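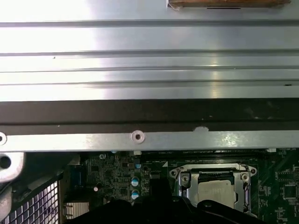
**Robotics Club, Plirnham Technical College: desktop teardown project**

The teardown group has moved from practice boards to complete desktop towers. The task is the one set for the Ultthorpe student meet in December: a single arm works inside an open PC case and handles small parts on the motherboard without damaging the board or the socket. The rules allow a person to remove the side panel and place the tower on the bench. After that, hands stay out until the run is over.

The tower is worked on its side, directly on the slatted aluminum bench. An earlier plan to stand it upright was dropped in the first month, when the arm could not get past the power supply without turning its wrist close to the joint limit. With the case flat, most approaches are from straight overhead and the wrist stays near the middle of its range. The printed fixture plate sits to the left of the case and gives a fixed reference for the bench coordinates. Anyone who moves it has to rerun the bench calibration and write the new offsets in the log.

Work is divided into 4 stages:

1. Locate the case on the bench and correct the stored position.
2. Find the CPU socket and the memory slots.
3. Bring the fingertip to a latch or lever and make contact.
4. Apply force, release, and back out along the approach path.

Stages 1 and 2 are considered finished for the towers we have. Stage 3 works on some latches and is unreliable on others. Stage 4 has been tried only at low force.

Locating the socket took longer than planned. Bare sheet metal in the case reflects the room lights, and from certain angles the wrist camera returns an area with no usable detail. Nhyira Abugri rewrote the search so that it no longer depends on the edges of the case. It looks for the processor lid first, then checks the result against the metal parts next to it. The match threshold is now set per tower and stored with the case position.
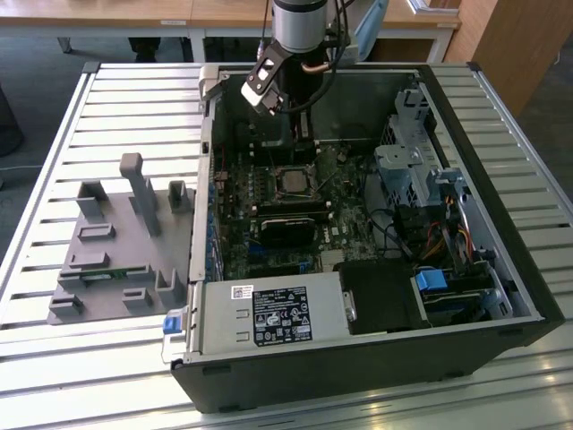

Clearance is the next problem. The arm comes down over the back portion of the board, and the wrist has to miss the case wall on the way in and on the way out. Cables running along the arm add to the width. They were retied closer to the wrist last month, and the collision model was updated to match. The model treats the graphics card and the drive cage as plain blocks, and loose wiring is not modeled at all. Until it is, the planner keeps out of the area over the drive cage.

Eino Kauppinen has put together a set of recorded approaches for testing, 339 in total, covering different start positions and finger openings. The set is on the club drive in the folder "Orkon" (the name of the controller software, which he also maintains). Each entry has the joint positions, the wrist view, and a short text note. Please do not rename the files. The replay script reads the start position from the name and will skip anything it cannot parse.

Contact is judged from motor current. The first version used a fixed limit, and it tripped on friction in the finger linkage before the tip had touched anything. The current version takes a baseline during the last part of the approach and looks for a change from that. It needs a slow, steady approach speed to work, so stage 3 is now the slowest part of a run.

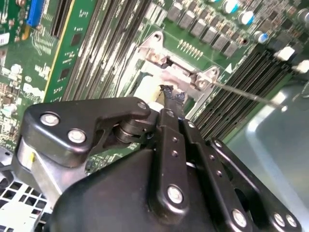 Fingertip wear should be checked before each session. A tip that has lost part of its coating slides on smooth plastic, and the contact reading becomes hard to interpret. Spare tips are in the top drawer of the Rusnák cabinet. If fewer than 2 are left, add a line to the order sheet.

Open items for the coming weeks:

- Wiring in the collision model (Eino)
- Force limits for plastic latches, by latch type
- Retention lever release, first at low force on the scrap board
- A shorter recovery routine when contact is lost

Members who want to work on force limits should read the log entries on the scrap board first and then speak to Nhyira. Bench time is booked on the sheet by the lab door, with 4 people at most per session. The emergency stop is to be tested at the start of every session, and the result goes in the log with the operator's initials.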